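I've been meaning to write up the open day at Lultasholm ever since I got home, and my notes are a mess, so bear with me. I went mostly because Zewditu Lemma had a spare place and knew I'd sulk if she gave it to anybody else. Best afternoon I've had in ages!

You sign in at the front, get a sticker with your name on it, and then you're pretty much free to wander. They had room for 50 visitors and I think every one of them headed straight for the coffee. I skipped the coffee. Upstairs there was a talk on the Notex project (lots of slides, a nice bit on why soft things are so much harder to pick up than hard ones), and then we went down in small groups to see the arms.

I'd pictured something huge and orange in a cage, like you see in car plants. These are small. Two of them stand side by side on a metal rail, white links with chunky black joints, and the job that day was packing a lunchbox. Toy food, a blue box, a lid to go on at the end. My kids do this badly every morning, so I felt right at home.

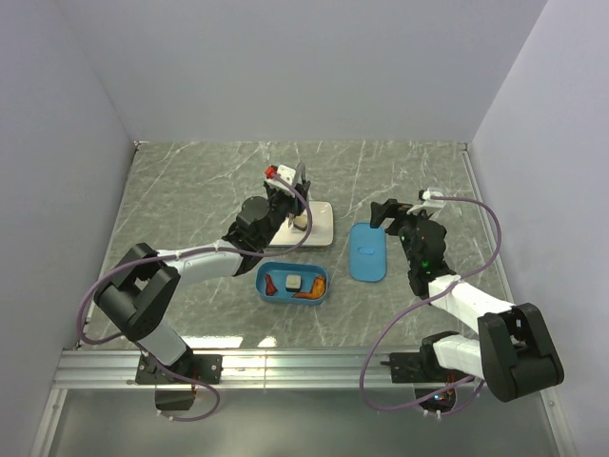 Lensa Adugna

What got me was how they share the job. The left arm had reached right across to the cream board, where there was a little tan cube, and the right one was over by the lid with its jaws open. The box sat between them with a few pieces of food in it already. I must have stood there for a good 40 minutes, and I let two groups go past me. Zewditu went off to look at the Zhong stand and came back and I hadn't moved.

The woman running the demo was very patient with us. Somebody asked why they don't just use one arm, and she asked him to try putting a lid on a lunchbox with one hand behind his back – there was a spare box on the side table, and he had a go. It took him three tries and it skidded off onto the floor once. After that everyone wanted a turn, me included. I'm not going to say how I did.

She also told us they'd recorded 400 runs of the same task before the open day, with the food put down in different spots each time. I loved that. I always assumed you wrote down the exact position of everything and the machine just went there, and she said plenty of factory work is still done that way and it's fine if nothing ever moves. Lunch moves.

The Skusetard room was closed by the time we got to it, which was a shame, as that was the one with the walking thing. Next time. They're planning another day in July and I've already put my name down (bring a sweater, the downstairs lab is freezing). Parking is 5 dollars and the machine only takes coins, so raid the jar before you leave.

If anyone else was there and managed to see Skusetard, please tell me what it did!

Contact | © 2021 Lensa Adugna | Back to top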